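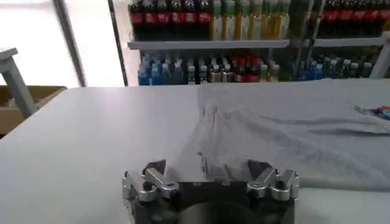 Scale model tips for a small show – the workshop page

Notes from building and hanging the Wokmont show, mostly written between coats of paint. Building models, captions, lighting, packing up. Skip to whatever you need. Will tidy this up in December, maybe.

Cutting board and card

New blade. Then another new blade. I go through one per wall on thick gray board, less on thin stuff.

Three light passes beat one hard push. First pass just scores the line, don't lean on it. Steel ruler with cork on the back. If yours has no cork, strip of masking tape down the underside does the job.

Cut the windows before you cut the wall out of the sheet. Corners first, a short cut from each corner in toward the middle, then join them up. Overshoots show like crazy once there's a lamp on the thing.

Board has a grain. Bend a scrap both ways, the easy way is with the grain. Tall walls want the grain running up.

Label the back of every piece in pencil. North wall, floor two, whatever. I had 613 pieces for the station model and thought I'd remember. Lost an evening to that.

Glue

White glue for nearly everything. Put a puddle on a scrap of plastic and pick it up with a toothpick or an old gift card cut to a point. Straight from the bottle is always too much.

Wait a minute before you press. It goes tacky and grabs.

The tube of Diko I used on the acrylic left white fog on two of the windows. Test on an offcut first. Tiny dots at the corners only, and leave the thing open to the air overnight, not under its cover.

Foam core and spray glue – check the can. Some of them eat the foam. Found out on the roof.

Squeeze-out: leave it until it's rubbery, then roll it off with a fingertip. Wiping it wet just makes a shiny patch.

Bases

Make the base first. Everybody makes it last and then it's whatever was left over.

MDF, sealed on both sides and the edges too. Seal one side only and it curls. Mine was 576 mm on the long side, picked so it would go through the back door of the car with a finger to spare. Measure your car. Measure the door of the place you're showing in as well, and the elevator if there is one.

Felt dots underneath. Two screw holes from below to lock it to the plinth, so it can't walk when people lean on it. People lean on it.

Contour layers: trace each one on the one below before gluing. Stack dry, take a phone picture, then glue. Weight it with books, wax paper in between. 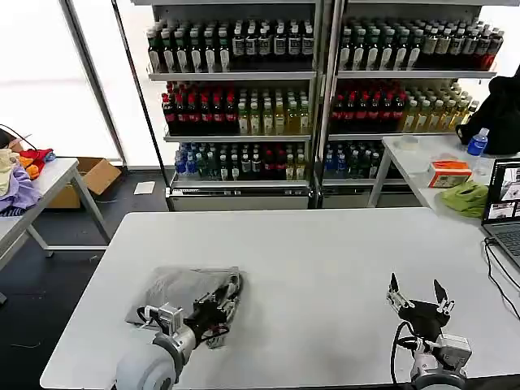
Bottled drinks on the shelving at the back.

Painting and finish

Off-white looks better than white. A drop of raw umber in a cup of white paint. Under gallery lamps pure white just glares and you lose all the shadows.

Prime paper and card very thin, from both sides, or it cups. Two coats, dry, then a quick rub with very fine paper. Blow the dust off, don't wipe it.

Trees. Dried yarrow, trimmed, hairspray. Or plain wooden balls on pins if the model is quite abstract. Don't mix the two, looks like a yard sale.

Water: clear gloss medium in thin layers over a painted blue-gray. Resin if you have the patience and a dead level table. I don't.

People at scale – use fewer than you want. A handful near the door and one off by herself somewhere. Gives the size and doesn't turn it into a toy.

Covers and plinths

An acrylic cover wants a little lip to sit in. Thin strip of wood glued round the base, 6 mm in from the edge, cover drops over it. No screws, lifts off when you need to get the dust out.

Peel the film off the inside of the cover before you put it on. The outside film stays on till the last minute. Static pulls in every hair in the building so a barely damp microfiber cloth, wring it out hard, and no window spray ever. Ammonia crazes acrylic.

Plinth height. Most people make them too low. You want the ground floor of the model somewhere near chest level on a grown-up so you look across it and into the rooms. Then put one at kid height or have a step. We had one step for four plinths and there was a line for it.

Bag of sand in the bottom of a hollow plinth. Cheap and it stops the wobble.

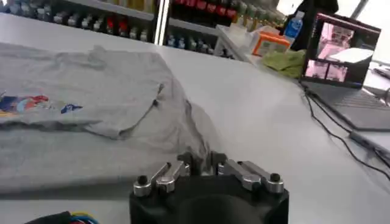
What do I do if the base has warped already?
Flip it over, paint the hollow side with a thin coat of water, lay it on a flat floor with weights on the high spots and give it a couple of days. Then seal both faces the same day. If it's still off, screw two battens across the underside.

Captions and wall text

Write the captions before you print anything else. They take longer than you think and you'll want to cut half of them.

Title, year, material, one sentence. If you need two sentences then fine. Five, no, that goes on the wall.

Type size: print a test, tape it up, step back to where you'd stand with a coat over your arm. If you squint, bigger. Dark gray on off-white is easier under lamps then black on shiny white.

Mount on thin foam board, cut with a fresh blade (see above), and bevel the back edges a bit so it floats off the wall. All captions at one height. Run a low-tack tape line along the whole wall, hang to the tape, pull the tape.

Accents and odd letters – check the font has them before you order. One of our drawings was for a house called Tiêu and the print shop sent it back with a little empty box in the middle of the word. On the big panel, obviously. Send them a PDF with the fonts embedded and zoom in on the proof yourself.

Drawings on paper

Don't tape the drawing itself. Photo corners, or paper hinges with wheat paste along the top edge only so it hangs free.

Tracing paper is a pain. It ripples as soon as the room fills up. Sandwich it between clear sheets or put a plain white sheet behind and let it ripple.

Rolled drawings: unroll face down, clean sheet on top, board, weights, leave it a night. Rerolling it backward puts cracks in old tracing, so don't.

Keep originals off the window wall. Show a good copy there and say it's a copy in the caption.

Lighting

One lamp from the side does more than four from above. Low, like late afternoon. Choose which side of the building gets sun and do the same on all the models or the room feels wrong.

We hired a secondhand Leko for the big model, with the shutters pulled in so the light stopped right at the edge of the base. Lovely. Also hot, the old ones, so keep it well back and away from foam and card. LED if you can get one.

Check for glare with the cover on. Walk round it. Then crouch. Then check again after dark, say 9 PM, when the windows turn to mirrors. 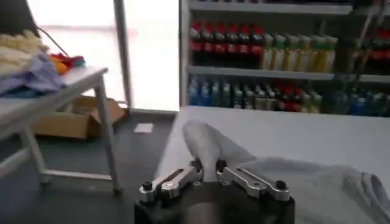 Battery lights inside the model are fine but leave a hatch. A loose roof with two pins is enough. Warm white, and put a bit of tracing paper over each one or you get a hard dot. Line the inside of the walls with foil if light leaks through the card at the joints. It will leak at the joints.

Put everything on one power strip with a switch you can reach without crawling. Label the plugs.

Packing up and moving

Build the crate while the model's still on the table, not the night you take it down. Base screws to the floor of the crate from below, same two holes as the plinth.

Nothing should touch the model. No bubble wrap on card, it leaves little circles. Loose bits (trees, people, that one chimney) come off and go in a lidded box with tissue, labeled.

Arrows on the outside, all four sides. And a photo of how it looks unpacked, taped inside the lid, so whoever opens it knows where the chimney goes.

Keep a repair tin with the show. Mine has:
white glue, toothpicks
spare blades and a knife
tweezers
the wall paint in a jam jar, with the name of the color on the lid
soft brush for dust
photo corners
a few offcuts of every board used
pencil, eraser, low-tack tape

Storage: dry, dark, off the floor. Attics cook them and basements make them swell. Under a bed is fine for a small one with its cover on. Cotton sheet over the bigger ones, tucked loose.

Still to add: laser cutting, casting in plaster, and how to fix a cracked cover.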